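Is my "solid wood" table real wood or not?
Pradunville Home Forum > Furniture and Surfaces > Tables

16 replies, 1,826 views

benchdog_lou
I bought a table from the Dornico outlet in December. The tag said "natural wood top" and the guy on the floor said solid. I paid $574 for it, and the longer I look at the thing the less I believe either of them. It's very light, honey colored, smooth as a plate. There isn't a knot in it anywhere. My sister has a pine table and it looks like it came off a tree. Mine looks like it came off a roll.

I know what people are going to say, go ask the store. I did. They told me to read the tag.

So I'm asking people who don't work there. The grain makes big looping arches on one side and then goes to tight thin stripes toward the other. Would a printed top bother doing that?
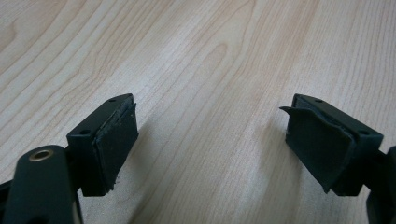 I've run a fingernail over it and I feel nothing, no ridges at all. To me that says plastic, but my neighbor says it could just be a thick finish. My neighbor also thinks his gutters clean themselves, so there's that.

mapleandmud
Arches running into straight lines is what you get from a plain sliced board or sheet. The loops come from the middle of the cut and the straight part from the edge. So the pattern is believable. Doesn't prove much though. A printed top is a photo of real wood, so of course the pattern is believable.

tight_hinges
I'd go with veneer. Look at the end of the table, not the top. If the lines on top carry over the edge and turn into end grain, you have a board. If there's a thin strip of something glued along the edge, you don't.

benchdog_lou
Edge has the same stripes as the top, going the long way, on all four sides. Is that bad?

tight_hinges
On all four sides, yes. Two of those should show end grain. It's edge banding.

Oskarfloors
Sorry, but I don't buy that you can call it from that. I've got a Clonalby desk, solid ash, and the maker put a strip across the ends on purpose. Plenty of people do it. Pull a leg off and look underneath before you start a fight with a store.

tight_hinges
A strip across the ends of a $574 outlet table? Come on.

Oskarfloors
I said look underneath. How is that controversial?

mapleandmud
He's right about the underneath. Find a spot on top where a grain line is easy to pick out, measure how far in it is, then check the same spot below. Also look for repeats. Print patterns come around again, sometimes every three feet or so. Veneer can too if they used sheets from the same log, but then it's close and never exact.

plainjane_17
Does it matter? It's a table. I've had a laminate one for 17 years with kids and hot pans and it looks fine. If it were solid you'd be in here asking how to get rings out of it.

benchdog_lou
It matters because I paid for wood. If they'd said laminate and charged me for laminate I would have been happy.

plainjane_17
Fair. Then I'd be mad about the tag and leave the table alone.

Oskarfloors
And "natural wood top" is not the same claim as solid. Veneer is natural wood. I bet that's exactly what they'll tell you.

benchdog_lou
OK, flipped it over. Underside is a flat tan color with no grain at all, and in one of the screw holes I can see little chips pressed together. No line to match up with anything.

tight_hinges
Particleboard.

mapleandmud
So not solid, that part is settled. Veneer or print I still couldn't tell you. Wipe a little mineral spirits on a hidden corner and look at it close up with a magnifier. Pores mean veneer, dots mean ink. I wouldn't sand it, a Fallahi top I tried that on went through to the brown in two passes.

benchdog_lou
Don't own a magnifier. Will borrow one and report back – and I'm taking the tag with me to the store either way.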